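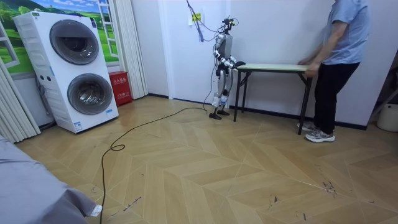
## Household chore robots

**Household chore robots** are machines meant to do domestic work such as moving furniture, folding laundry and clearing dishes. Floor vacuums aside, few have left the laboratory. Claims that a general-purpose home robot is close have been made for decades and have mostly not held up.

### Shared lifting

Carrying a table with a person is a common test. It looks simple, but each partner has to sense what the other is doing through the load itself. A person tends to make up for a weak partner without noticing, so a finished carry says little about what the machine contributed. Critics want the human's share of the effort measured and published with the result. It seldom is.
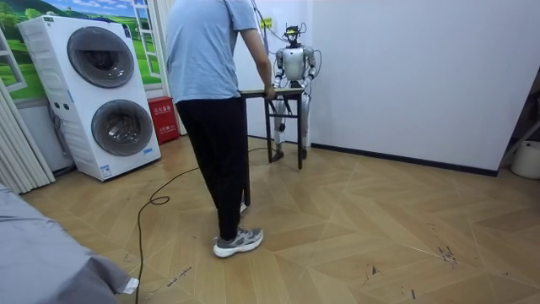 *Adi Wattimena, contributing editor, robotics*

Many humanoids are still tested with a cable running up toward the ceiling and another across the floor. Neither rules out useful work, but a tethered machine can't follow a table into the next room - and few homes have an overhead line to offer.

### Reported results

The Derkham trials, run in January by the developer Forura, covered 40 table moves with one human partner. Forura counted 33 as successes. Its summary did not say how often the person had corrected the robot's grip or path, and a move of 2 feet counted the same as one across the room.

The Clotholm laundry study reported 55 percent of towels folded to standard, all of them one size and laid flat beforehand. Shirts were left out.

### Shop floors

Fixed arms do well where parts arrive in the same place every time. The Kahraman plant uses them for stacking trays, but loose packing is still done by hand.

### See also

- Legged robots
- Laundry folding machines

Last revised 10 February 2019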